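**Drusadness lab notes, brake pad picking**

1/ We've been comparing two ways of teaching an arm to pick up brake pads from a flat surface. One policy sees only a fixed overhead view. The other also gets the wrist camera. Same arm, same fingers, same number of training demos.

2/ Each policy was trained on 70 demos, all recorded by hand at our Dorkcombe bench. Pads were put down in random spots and at random angles. We kept the clumsy demos in, as long as the pad got lifted in the end.

3/ Overhead only: the arm gets close, then closes a little too early or a little to one side. Pads are low and dark, and on gray carpet the backing plate is hard to make out from up high.

4/ With the wrist view, most of those misses went away. The arm slows down near the pad and corrects before closing. We didn't program that – it picked it up from the demos.

5/ Where it still fails: two pads close together. It sometimes aims for the gap between them. We saw this 7 times in the last test set and have no fix yet.

6/ We also tried cropping the wrist view to cut out the far end of the table. It made very little difference, so we went back to the full view.

7/ Next is the Sanora pad set, which has more shapes. Runs start in August. Code and demos will go up together once the labels are checked.

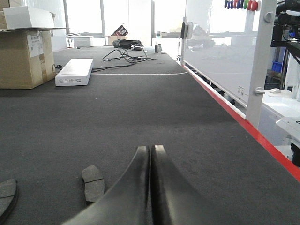 Wrist view, fingers just above the carpet, brake pads to the left.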